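Print this page | E-mail to a friend

Two hands first, then we'll talk

11 January 2025
By Liya Habte

Everybody at the Gratville shop wants to buy the arm first. I get it. The arm is the fun part. You bolt it to the bench, it waves at you, you film it waving, you send the film to your brother. Then it sits there for a year next to the drill press with a sock over the wrist.

My view, and I've been loud about it on Thursdays so might as well put it in writing: a home robot build should start with boring, dull, repeated footage of a person doing the job. Before a single servo. Before the frame is cut. Our build is called Plosavton (long story, the domain was free) and it is supposed to put kitchen things away and get them out again. That's all. No talking. No face.

So far we have 3 joints that work and one that sulks. Money spent, too much. And the most useful thing on the shared drive is still the folder of cupboard clips, seen from head height, hands going in and out. Cost us next to nothing.

Why so useful? Because the cupboard argues with you. On paper the job is "grasp pitcher, lift, remove." Fine. Then you watch a real pair of hands and the left one isn't doing what the right one does. Different grip, different tilt. There are more containers right behind. There's a post in the way. A glass-like panel throwing reflections at you. See-through pitchers, which our cheap depth sensor hates with a passion. None of that was in the spec, I wrote the spec, I'd left out basically the whole kitchen.

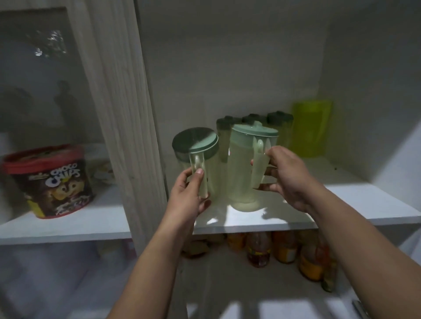 Ngozi Okonkwo thinks I have this backwards, and said so at length over the laser cutter. Her line is that you learn nothing about a gripper from watching fingers, that a person has a thumb and skin and a lifetime of practice and the machine has two rubber pads, so build the pads, let them fail 100 times, and write down how they fail.

She has a point about the pads. I'd still say you need to know what you're failing at. Her test rig is a single cup on a clear table, and it does great, and I don't know anyone whose cupboard looks like that. The Borbély kit people make the same mistake in there manual, page after page of one block on one mat.

What I'd like is for us to agree on a dozen ugly shelves and test on those only. If we get it out of the way by August we can order the second arm with a straight face. Until then my vote is no. Bring a camera and your own dishes.

Recent items
- Trusadel boards: which ones run hot
- Sharing a bench without sharing a cold
- We printed 1,000 cable clips, please take some
- Wrist joints, part 2: the one that sulks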